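Scuff marks on a laminate table under wire baskets: transfer or damage?

Asked in Surfaces and Furniture
Viewed 1,214 times
Tags: laminate, scuffs, wire-basket, tabletop

I have a Baran work table with a pale blond laminate top in a straight wood-grain pattern. It serves as a sorting table in a small stockroom. Parts and stationery come in, get split into wire mesh baskets, and the baskets go onto shelving. The baskets are rectangular, black, coated wire, with a thicker rim wire at the base.

Over the past few months the top has picked up a number of marks. They are light brown to darker brown, long and narrow, and most of them run with the grain, which makes them hard to see from the end of the table and fairly obvious from the side. A dry cloth does nothing. A damp cloth with dish soap lightens some of them and has no effect on others.

What I would like to know:

Are these deposits from the basket coating, or is the surface layer of the laminate worn through?
If they are deposits, what removes them without dulling the finish?
Is there a way to keep using wire baskets on this surface?

The table is out of warranty. I would prefer not to replace the top, as the manufacturer only sells it together with the frame.

Posted by cornerbrace, July 2025

3 replies

halfcoat
Accepted by the poster

Separate the marks into two groups before you put anything on them. Coated wire on laminate produces both kinds and the treatment is different.

Transfer marks are material left on top of the surface. They tend to have an even color and no texture. Close your eyes and draw a fingernail across the mark at a right angle. If you can't tell where it starts and ends, it is probably transfer.

Wear marks are material removed from the surface. The melamine layer on a table like yours is thin, and once the rim wire of a loaded basket has cut into it, dirt settles in the groove and turns it brown. The fingernail will catch, or the mark will feel rougher than its surroundings. An irregular, darker edge along one side is often a sign of this, though I have seen transfer marks that looked the same until they were cleaned.

A low light helps. Put a flashlight flat on the table and shine it along the surface, across the direction of the grain. Transfer stays flat. A groove throws a thin shadow.

For transfer, work in this order and stop as soon as the mark is gone:

1. Warm water, a drop of dish soap, microfiber cloth. Leave the wet cloth on the mark for 2 minutes before wiping.
2. Isopropyl alcohol at 70 percent on a white cloth. Wipe with the grain. Check the cloth for color. If black or brown is coming off on it, you are removing transfer and should continue.
3. White vinyl eraser, light pressure, then wipe with a damp cloth.
4. Baking soda paste, used once, rubbed with a fingertip only. This is mildly abrasive and will leave a dull patch on a gloss finish if you keep at it. On a matte finish it is less of a risk.

Avoid melamine foam sponges. They are sold for this purpose and they do take the mark off, but they also polish a matte laminate, and the shiny patch is more visible than the scuff was. Avoid acetone near the edges, where it can get into the glue line.

For wear there is no cleaning method. You can clean the dirt out of the groove with alcohol and a soft toothbrush, which makes it paler. A laminate repair paste in a matching color will fill it, but matching a printed grain is difficult and the repair will show under side light. On a work table I would clean the groove and leave it.

As for prevention, the baskets are fine on laminate when they are lifted. The damage is done by sliding them, and mostly by sliding them when full. Grit caught under the rim does the cutting. Wipe the rim and the table before a sorting session.

rimwire

I had the same problem with black mesh baskets on a pale top. Mine are a mix of Ruder and Cluvach and both of them mark it. 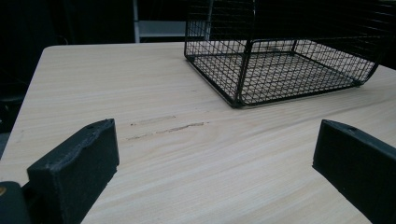 Sorting table with one of the mesh baskets. Two scuffs in the open part of the top, both with the grain.

The lower mark is the longer of the two and has the darker edge. The upper one is short and lighter. I treated them as separate cases. Alcohol took out nearly all of the upper mark in one pass. The lower mark went from brown to a faint gray and has stayed there, so I assume it is partly in the surface.

Things I tried under the baskets, in case it saves you the money:

Stick-on felt pads. They don't hold on round wire. The contact area is too small and the adhesive lets go within a week or two.

Clear silicone bumpers. Better, but they make the basket stand unevenly if the bottom is at all bent, and most of mine are.

Split tubing. This is what I use now. Buy soft clear PVC tube with an inside diameter slightly smaller than the rim wire, slit it lengthwise with a sharp knife and press it over the bottom wire on all four sides. At the corners, leave a gap the width of a finger. If you run it around the bend it buckles and pops off. No glue needed.

A cutting mat under the basket also works if the basket always sits in the same place. Mine doesn't.

One note on the direction of the marks. I do not think the grain has anything to do with causing them. The grain on my table runs in the direction I push things, and I expect yours does too. Turn a basket and push it the other way and you would get a mark across the grain, which would look a good deal worse.

Platgate_user_500

just use car wax. rub it on, leave it, buff it off. my bench has had baskets and toolboxes on it since January and it looks fine

Comments on this reply

halfcoat: Wax will hide light transfer and reduce friction for a while. It will also seal in any dirt that is already in a groove, so clean first. Do not use a wax with a polishing compound in it on matte laminate. It also makes the top slippery, and on a sorting table a loaded basket will then slide more easily.

Platgate_user_500: mine is gloss so maybe thats why

Follow-up from cornerbrace

Fingernail and flashlight test done on the whole top. Most of the marks are transfer and came off with alcohol, with black on the cloth. Three near the front edge catch the nail. I cleaned those with a toothbrush and they are lighter than before. I have ordered tubing for the rims. The product page gives the outside diameter only, so check the wall thickness before buying. The first lot I got was too loose and had to go back.

Related on this site

Removing tape residue from melamine shelving
Rust spots from wire racks on a painted surface
Replacing the edge banding on a rounded table corner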